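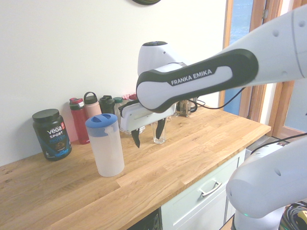 Ticket 3911: Candidate names unreadable and second preferences not saving, leadership ballot
Product: Trurkuso Ballot
Opened by: Darcy Charbonneau, Tedunbridge constituency office
Priority: High (voting opens Monday, 9 am)

Hello all! We've been testing the ballot page for the party leadership vote and I have to say I love the new layout, the ranking by drag and drop is a real joy after last time's drop-down menus. There are a couple of snags though. The first is the candidate names. They show as pale grey capitals on a white card, and on my phone in daylight I can barely make them out. Could we have light letters on a darker strip? White capitals on a grey panel with black either side, the way FRANKA EMIKA is set on the arm, would be lovely and would be legible to our older members too. The second snag is more serious, see below.

What happens: a tester ranks all the candidates, presses Review, and the review page shows only the first preference. Go back and the other rankings have gone.
What should happen: the review page lists every preference in the order chosen.
Who sees it: testers in the Clemcombe branch. Testers in Tedunbridge town are fine.
Browsers tried: the lot. Phone, tablet, the old desktop in the office. Same result on all of them.

Reply from support, 10.15 am

Hi Darcy, thanks for such a clear report, it made a very good start to the morning. Names first: we can change the card colours in your theme settings without a release, and I'll put a darker strip up on the test site this afternoon.

On the rankings, could you send me the ballot code for a Clemcombe tester and one for a Tedunbridge tester? The test ones only please, no live codes. Also, were the Clemcombe members loaded from the same spreadsheet as everybody else?

Darcy, 10.40 am

Both codes sent by secure message. And good question about the spreadsheet! No, they weren't. Clemcombe only joined our association after the boundary changes, so their list came over separately from the McIver office, who used to look after them. It has 114 members on it. I loaded it myself on top of ours and it said "import complete" with a green tick, so I went and made a celebratory tea.

Support, 11.30 am

Found something. The McIver list carries a column called "ballot type", and every row in it says "single". Your own list doesn't have that column, so Trurkuso gave those members the default for the contest, which is ranked. The Clemcombe people are being treated as if they were in a first-past-the-post vote. The page still lets them drag the names about (that's our bug, and I've raised it) but only the first preference is kept.

Please don't re-import over the top. Do this instead:

1. Go to Members, then Groups, and choose Clemcombe.
2. Select all and press Clear ballot type.
3. Save, then wait for the group status to go back to Ready.
4. Sign in with the Clemcombe test code and rank the candidates again.

Darcy, 12.20 pm

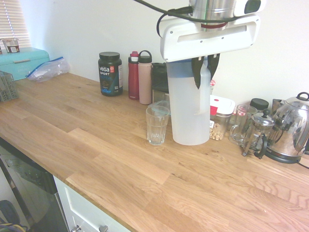
Steps 1 to 3 done, and step 4 very nearly works! All the preferences now show on the review page, in the right order, and I did a small cheer at my desk. The one thing left is the Submit button. It has gone pale and washed out, a bit like looking through the side of that milky plastic pitcher when you're expecting the clear glass next to it. You can see there's a button there, but it looks switched off, and my tester didn't think to press it. When I pressed it myself, it went through. Is it a leftover from the theme change?

Support, 2.05 pm

Spot on, it's the theme. When I darkened the card strip, the button picked up the "inactive" style. I've set it back to solid blue on the test site. Could you clear your cache and have another look? Then ask as many of your testers as you can to run a full vote each, from both lists.

Darcy, 4.50 pm

What a difference. The button is bold, the names are easy to read, and more than 40 test votes have gone through from the two branches with every ranking kept. I compared the export against the paper slips people filled in alongside and they match. I'm thrilled with it.

Two questions before we close this: will the test votes be wiped before Monday, or do I need to do that? And does the drag and drop work with a keyboard?

Support, 5.10 pm

Great news! Test votes have to be cleared by you, under Contest, then Reset test data. It asks for your password and a second officer's. The keyboard does work: tab to a name, press space, move it with the arrow keys, then press space again. I'll leave the ticket open until the polls have been running for an hour and check in with you then.

Status: Fixed on test, awaiting go-live
Linked: separate ticket raised for ranking controls appearing on single-choice ballots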